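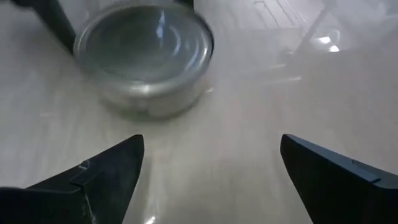

I made the Codness court pad because I got sick of ordinary notebooks flopping shut halfway through a sentencing. I've covered criminal trials for 11 years, mostly with the thing balanced on my knee, so the back board is good and stiff (you could eat lunch off it). When I do get a table it's usually pale wood with a bit of a shine to it, like the one in the photo, and cheap pads skate all over a surface like that! So I had Clurkach, who print and bind them for me, add 2 rubber strips along the back.

You get 100 sheets, spiral at the top, with a wide left margin for times and exhibit numbers. The paper takes ballpoint and pencil nicely. Fountain pens bleed a little, sorry. The cover is plain gray and the pages turn quietly, and I've sat near enough judges to care about that.

Sold in packs of 3. The narrow version, the Festano, is out of stock until March, but I can put you on the list if you email me. Check your courthouse's rules on metal spirals before you order, as a few don't allow them past security.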